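Features | Money | Tech | Opinion | Subscribe

July 2023
By our Durville correspondent

I bought my first crypto in June, 96 quid's worth of a coin called Skonus, mostly so I'd stop nodding along at parties without a clue. Opening the Nedora account took eight minutes. Getting my money into it took four phone calls to my bank, which was convinced I was being scammed (fair enough, really!).

Then came the recovery phrase, the string of words that gets you back in if your phone ends up in the canal. I wrote mine on the back of a gas bill – and then very nearly recycled it.
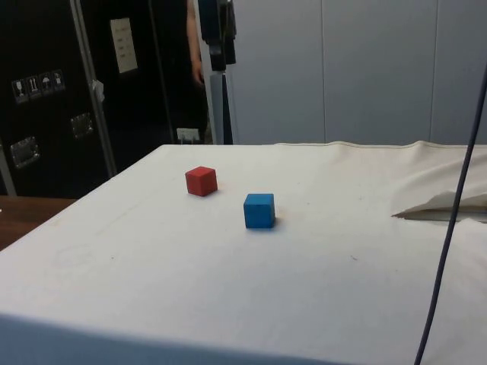

Blockchains were the bit I'd been dreading. The woman at the Mabuza café meet-up explained them to me twice, and what finally did it was thinking of every block as a solid little thing, like that red wooden cube on the white cloth, with a note inside about the one before it. Change one note and the rest stop matching. I went home thrilled and bored my whole family with it.

My Skonus is down a bit, by the way. I'm keeping it for now, and the gas bill lives in a biscuit tin.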